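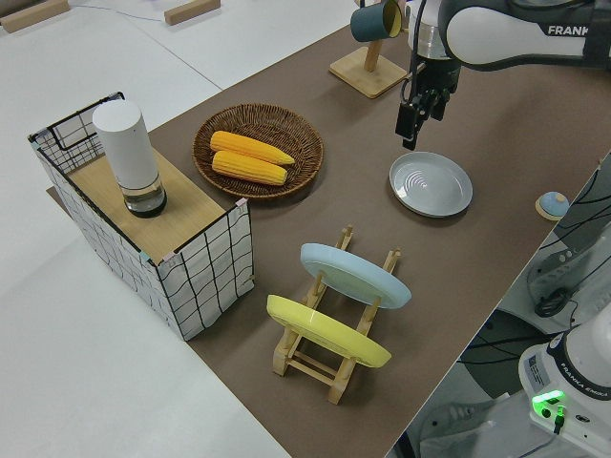
Humidifier in a small apartment, is mine making the windows sweat?

Posted by Deven

Okay so I moved into a one-bedroom in Skultthorpe last winter and the radiators dry the place out like crazy. My nose was bleeding, my guitar was going out of tune overnight, the whole deal. I bought a little tabletop humidifier and run it from dinner until I wake up. It's been great for my nose! But now the bedroom window is dripping every morning by 7, and there's a gray fuzzy line starting along the bottom of the sash. I wipe it off and it comes back.

The box says it's fine for a bigger room than mine, so maybe it's just too much machine? I've got it on low already. I don't own one of those humidity gauges. I also dry my laundry on a rack in there, if that matters. Do I have to give the thing up, or is there a trick?

3 replies

Karakaya

Laundry rack. It's the laundry rack. Move it to the bathroom, door shut, fan on.

Mercy Mfaume

I went through this exact thing two winters ago (old building, single-pane windows, landlord who kept telling me to "open the drapes") so let me save you some grief.

First, get a gauge. The cheap ones run less than 10 bucks and they're good enough. Put it on the far side of the room from the humidifier, up at chest height or so, and look at it before bed and again when you get up. When it's freezing outside you want the low end, like 30 to 35 percent. I was running mine at 55 because some article said that was ideal, and well, sure, maybe in May! With cold glass all that water has to land somewhere.

Second, where you set it. Mine was on the windowsill, which I'm embarrassed about now. Get it up off the floor and well away from the window and any outside wall. Mine lives on a dresser near the door these days. Leave the bedroom door open a crack too, so the damp air can spread out into the hallway.
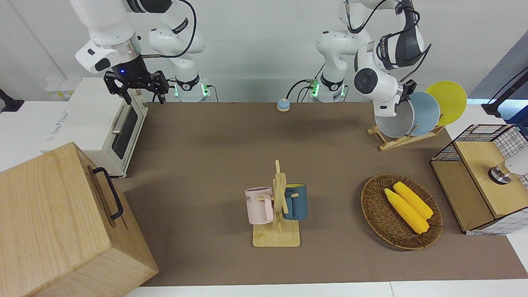
2 min read

Third, try running it for 4 hours and then shutting it off. I put mine on a plug timer and I honestly couldn't tell the difference in how I slept, but the window sure could. If the curtains are heavy, pull them back a few inches at the bottom so the glass gets some warm air.

For the fuzzy stuff, scrub it with dish soap and water, dry it really well, and keep an old towel there for the mornings. If the wood feels soft when you press on it, tell the landlord in writing. And please clean the tank! White vinegar, let it sit, rinse it a couple of times. I do mine when I change the sheets or else I forget.

Oh, and the guitar should stay in its case with one of those little humidifier packs. Then you don't have to keep the whole room damp for it.

Jotley

Pretty much what Mercy said. I'd add that shrink film kit you put over the window with a hair dryer. Ugly, kind of fun to put up, and my bedroom glass quit dripping. Mine stays up until March. No idea about guitars.

Contact us | Terms | © Skultthorpe Neighbors Help Board, 2,000 members and growing | Back to top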